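Packing list, round two

Quick one this time, I'm typing between loads of laundry. September 29, 2024 if anyone is keeping track of these, and the Bekska trip is closer than I'd like.

A lot of you wrote back after the last issue about the backpack section. 19 replies, which for this newsletter is a flood. Most asked the same thing: how do you do a week out of one bag and still find your socks. So, my current system. Subject to change. It changed twice this month.

First, empty the bag completely. Every pocket. Turn it upside down over the tub if you have to. Last time I got out a bus ticket from Plesov, two dead pens, a granola bar I am not going to discuss. Run a finger along the seams while you're in there and snip any loose threads before they catch in a zipper. Wipe the lining with a damp cloth, leave everything unzipped overnight.

Then the order. Heavy stuff against your back, always. Shoes go sole to sole in a shower cap. Pants rolled, shirts rolled, sweater folded flat on top becuase a rolled sweater takes up the whole bag. Underwear into the shoes if you're tight on room. Top compartment is for things you'll want on the bus: snack, charger, book, rain jacket. Front pocket is paper stuff and keys, nothing else. I used to put the charger in there and could never get it out without the keys coming too.

Soft things last. Scarves, tees, the thin towel. They fill the gaps, and if the bag won't close they're the first to come out again. Don't sit on it to get it shut. Take a sweater out and wear it.

Weight: my bag came to roughly 19 pounds for Bekska last December and that was too much, I felt it on every stair. Trying for less. Ziten, the little luggage repair place by the station, will weigh it for you while you wait, and they fixed a stuck slider for me for next to nothing. Go early, there's a line by lunch.

Desk beats bed for packing, by the way. On the bed everything slides into the middle and you lose the small stuff in the blanket. On a desk you can lay the bag on its back, open up the top and get both hands in.
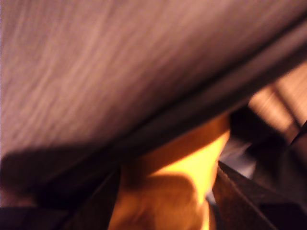
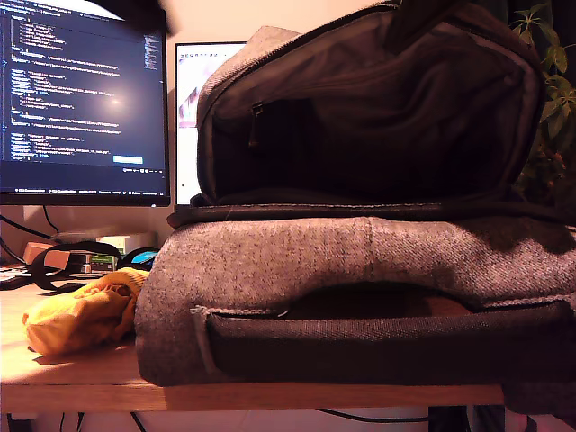
One more on cloths. Take one. A plain cotton one, any old color. Towel, pillow cover, picnic mat, something to wrap a jar of jam in on the way home. Washes in a sink and dries on a chair. I've stopped taking a real towel for anything under four days.

Other bits. The Sydorenko guesthouse finally answered, they do hold bags after checkout, no charge, but ask at the desk before breakfast. Bus from Plesov still leaves from the back lot, not the front. Room 40 is the one with the noisy pipe, ask for something else.

Next issue is toiletries and I have opinons. Send me your worst leaks. Reply to this email, it comes straight to me, I read them all even if I'm slow.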